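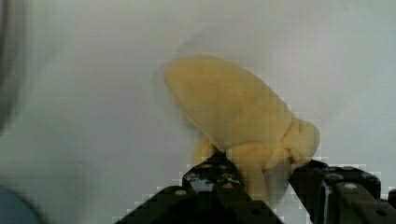
손목 카메라로 본 집기 작업. 검은 손가락 두 개 사이에 노란색의 부드러운 물건이 잡혀 있다.

자주 묻는 질문: 로봇이 집안일과 작업장 잡일을 할 수 있습니까

이 페이지는 Kosberg 작업실로 들어오는 문의 가운데 반복되는 것을 모은 것입니다. 답변은 Torunn Haugen과 Sofia Cordeiro가 썼고, 6월에 한 번 고쳤습니다. 제품 구매 상담은 여기서 다루지 않습니다.

짧게 답하면 됩니까, 안 됩니까?
일부는 됩니다. 정해진 자리에서 정해진 종류의 물건을 집어 옮기는 일은 지금도 시킬 수 있습니다. 방 하나를 통째로 맡기고 외출하는 것은 아직 안 됩니다. 둘 사이에 있는 일은 조건에 따라 다르고, 이 페이지의 나머지는 대부분 그 조건에 관한 내용입니다.

빨래 개기는 어디까지 왔습니까?
수건처럼 네모난 것은 갤 수 있습니다. 한 장씩 펼쳐서 작업대에 올려 주면 결과가 꽤 고릅니다. 바구니에 뭉쳐 있는 상태에서 한 장을 꺼내 펼치는 단계가 훨씬 어렵고, 시간도 여기서 가장 많이 듭니다. 셔츠는 단추를 채워 둔 것과 풀어 둔 것이 로봇에게는 거의 다른 물건입니다. 양말 짝 맞추기는 색과 무늬가 뚜렷하면 되고, 검은 양말끼리는 잘 틀립니다.

부드러운 물건이 왜 그렇게 어렵습니까?
컵은 들어 올려도 컵 모양입니다. 천이나 봉제품은 손가락이 닿는 순간 모양이 바뀌고, 들면 또 바뀝니다. 접힌 부분이 어디에 가려져 있는지 카메라로는 보이지 않습니다. 위 사진처럼 한쪽에 주름이 몰려 있고 일부가 손가락 사이로 늘어지면, 다음 동작에서 어디를 잡아야 할지를 그때 다시 판단해야 합니다. 사람은 손끝 감각으로 이걸 처리합니다. 저희가 쓰는 그리퍼에는 그런 감각이 거의 없고, 손가락이 벌어진 정도와 모터에 걸리는 힘으로 짐작합니다.

성공률은 얼마나 됩니까?
저희 기록만 말씀드리겠습니다. 흰 작업대 위에서 부드러운 물건을 하나씩 집어 상자에 넣는 작업을 885회 했고, 한 번에 넣은 비율은 79퍼센트입니다. 실패한 경우에는 아예 못 집은 것, 집었다가 옮기는 중에 떨어뜨린 것, 상자 가장자리에 걸친 것이 모두 들어갑니다. 다시 시도해서 성공한 것은 이 비율에 넣지 않았습니다.
다른 곳에서 발표한 숫자와 바로 비교하지 마십시오. 물건 종류, 조명, 재시도를 인정하는지에 따라 값이 크게 달라집니다.

79퍼센트면 쓸 만한 것 아닙니까?
일에 따라 다릅니다. 장난감을 상자에 넣는 일이라면 바닥에 떨어진 것은 다시 주우면 됩니다. 유리잔을 선반에 올리는 일에서 같은 비율이 나오면 쓸 수 없습니다. 그리고 단계가 여러 개인 일은 단계마다 실패가 쌓입니다. 세탁기에서 꺼내고, 털고, 널고, 걷고, 개는 일을 한 단계라도 놓치면 사람이 가야 합니다.

속도는 사람과 비교해서 어떻습니까?
느립니다. 저희 작업대에서 물건 하나를 집어 상자에 넣는 데 로봇은 평균 11초가 걸립니다. 같은 일을 Marcela Vávra가 해 보았는데 비교할 필요도 없이 빨랐습니다. 다만 옆에 아무도 없어도 되는 일이라면 속도는 덜 중요합니다. 인터넷의 시연 영상을 보실 때는 화면 구석에 배속 표시가 있는지 확인하시기 바랍니다.

설거지는 됩니까?
헹군 접시를 식기세척기에 꽂는 것은 됩니다. 접시 크기가 두세 가지로 정해져 있고 세척기 선반 위치가 바뀌지 않아야 합니다. 눌어붙은 냄비를 닦는 일은 권하지 않습니다. 닦였는지 확인하는 것부터 어렵고, 물기가 관절 쪽으로 들어가면 수리비가 나옵니다. 젖은 손잡이는 잘 미끄러집니다.

바닥 청소는요?
바닥은 전용 청소기가 이미 잘합니다. 팔이 달린 로봇이 필요한 부분은 청소기가 지나가기 전에 바닥의 물건을 치우는 일입니다. 이 일은 위의 집기 작업과 거의 같은 문제입니다. 전선과 얇은 종이는 저희도 아직 못 합니다.

요리는 할 수 있습니까?
계량해 둔 재료를 순서대로 붓고 젓는 정도입니다. 칼과 불을 쓰는 작업은 저희 작업실에서 시험하지 않습니다.

작업장 쪽은 집보다 쉽습니까?
대체로 그렇습니다. 물건이 같은 자리에 오고, 조명이 일정하고, 바닥에 아이나 고양이가 없습니다. Plestberg 공방에서는 봉제 부품을 색깔별로 나누는 일에 팔 한 대를 쓰고 있습니다. 담당자인 Benedita Leitão 씨의 말로는 분류 자체보다 부품 더미를 로봇 앞에 얇게 펴 주는 일에 손이 더 간다고 합니다. 이 펴는 일은 지금도 사람이 합니다.
나사 조이기, 같은 상자 쌓기, 라벨 붙이기처럼 단단한 물건을 다루는 반복 작업은 오래전부터 기계가 해 왔고, 이 페이지에서 말하는 문제에 해당하지 않습니다.

Bragança 창고에서는 왜 중단했습니까?
이 질문을 꽤 받습니다. 반품 의류를 봉투에서 꺼내 펴 놓는 작업이었습니다. 비닐봉투가 빛을 반사해서 카메라가 경계를 잘못 잡았고, 얇은 옷은 봉투와 함께 집혔습니다. 현장 책임자 Solange Arruda 씨와 협의해서 봉투 개봉은 사람이 하는 것으로 되돌렸습니다. 조명을 바꾼 뒤에 다시 시험할 계획은 있지만 일정은 없습니다.

손가락이 두 개뿐인데 충분합니까?
생각보다 많은 일이 됩니다. 두 손가락 그리퍼는 고장이 적고, 제어가 단순하고, 부품을 바꾸기 쉽습니다. 못 하는 일도 분명합니다. 물건을 손안에서 돌려 잡지 못하고, 가위를 쓰지 못하고, 두 겹으로 붙은 천을 떼는 것이 어렵습니다. 팔을 두 대 쓰면 천을 펼치는 일이 훨씬 나아집니다. 값도 그만큼 오릅니다.

카메라를 왜 손목에 답니까?
손가락 끝에서 무슨 일이 일어나는지 가장 잘 보이는 자리입니다. 천장이나 벽에 단 카메라는 팔이 내려오는 순간 물건이 가려집니다. 손목 카메라에도 단점이 있습니다. 시야가 좁아서 상자가 어디 있는지 모를 때가 많고, 가까운 물체는 흐리게 나옵니다. 그래서 보통 둘을 같이 씁니다.

로봇에게 일을 어떻게 가르칩니까?
사람이 조종해서 같은 작업을 여러 번 해 보이고, 그 기록으로 학습시킵니다. 단순한 집기 작업 하나에 저희는 시범 70회로 시작합니다. 결과가 나쁘면 실패가 많은 상황만 골라 시범을 더 넣습니다. 물건의 색이나 방향을 바꾸지 않고 시범만 늘리면 별로 나아지지 않습니다.

한번 배우면 우리 집에서도 됩니까?
바로는 안 된다고 보시는 것이 맞습니다. 흰 작업대에서 배운 동작은 무늬 있는 식탁보 위에서 성공률이 떨어집니다. 창으로 들어오는 햇빛도 영향을 줍니다. 새로운 장소에서는 시범을 다시 조금 넣어야 하고, 얼마나 넣어야 하는지는 해 봐야 압니다.

사람이나 물건을 다치게 할 위험은 없습니까?
있습니다. 저희는 팔의 힘과 속도를 낮춰서 쓰고, 비상 정지 단추를 손이 닿는 곳에 둡니다. 아이가 있는 공간에서 감독 없이 켜 두지 마십시오. 그리퍼 끝은 힘을 낮춰도 손가락이 끼면 아픕니다. 니트류는 올이 걸릴 수 있으니 아끼는 옷으로 시험하지 않는 것이 좋습니다.

어떤 물건으로 시험해 보면 좋습니까?
처음에는 주먹만 한 단단한 물건, 다음에는 속이 찬 부드러운 물건, 그다음에 얇은 천 순서를 권합니다. 바탕과 색이 분명히 다른 것이 좋습니다. 투명한 것과 반짝이는 것은 나중에 하십시오.

Gengate에서 나온 점검표는 어디에 씁니까?
집이나 작업장의 일 하나를 놓고 맡길 수 있는지 따져 보는 표입니다. 항목은 다음과 같습니다.
물건이 늘 같은 자리에 놓이는가
물건의 모양이 잡는 동안 변하는가
떨어뜨려도 되는가
끝났는지 카메라로 확인할 수 있는가
실패했을 때 사람이 언제 알게 되는가
마지막 항목에 답이 없으면 나머지가 좋아도 맡기지 않습니다.

지금 사는 것이 좋습니까, 기다리는 것이 좋습니까?
집안일을 줄이려는 목적이라면 기다리십시오. 설치하고, 가르치고, 옆에서 지켜보는 시간이 줄어드는 집안일보다 많습니다. 작업장에서 한 가지 반복 작업이 정해져 있다면 시험해 볼 만합니다. 공부나 연구 목적이라면 작은 탁상용 팔로도 이 페이지에 나온 집기 작업은 대부분 해 볼 수 있습니다.

작업실을 방문할 수 있습니까?
오후 2시 이후에 가능합니다. 미리 연락을 주셔야 하고, 시험해 보고 싶은 물건을 가져오셔도 됩니다. 젖은 것, 깨지는 것, 음식은 받지 않습니다. 방문 문의는 Sofia Cordeiro, 기술 문의는 Torunn Haugen 앞으로 보내 주십시오.

관련 페이지
그리퍼 패드 교체 방법
작업대 조명 설치
시범 기록 양식 내려받기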